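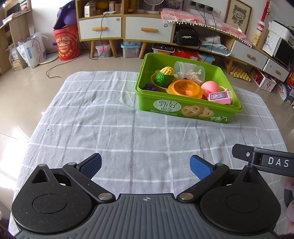
4. First grips at the table

By now your Wosalar hand gripper is in one piece, and I hope you have had a cup of something before starting this part, which is my favorite of the whole build. Clear a patch of table, spread out a cloth or a mat, and put a box of odds and ends within reach. Toys are wonderful for this. You want plenty of different shapes, some of them slippery.

4.1 Hold the gripper low over the cloth with the fingers open. Look at the gap between the two pads and check that both arms lean in by the same amount.

4.2 Close the fingers slowly on nothing at all. The pads should meet flat. If one gets there first, go back to section 2 and loosen the pivot pin on that side by a quarter turn.

4.3 Pick out something small and light, bring the pads down on either side of it, and close until it stops wobbling. Then stop squeezing! Most of us keep going out of habit.
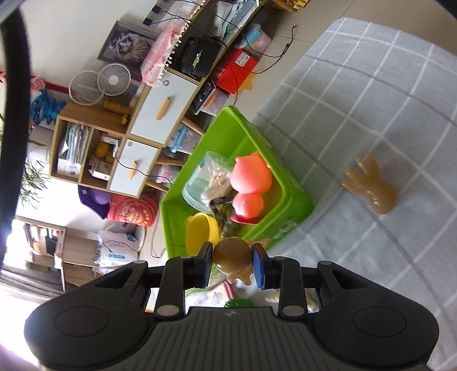 Figure 2. Small figurine held between the fingers, next to the green tray.

4.4 Lift, count slowly to five, and set the piece back down. Do this a good many times with different things before you move on to anything heavy.

Note: Round, glossy heads like to roll out of the pads. Ida Lindemann, who drew the first set of linkages, suggests taking hold a little lower than feels natural, and I have come around to her way.

Caution: Keep fingertips away from the linkages while the arms are closing. They pinch.

4.5 Check the pivots again after 3000 grips. Replacement pins are listed under part 2552 in the Bradness parts sheet at the back.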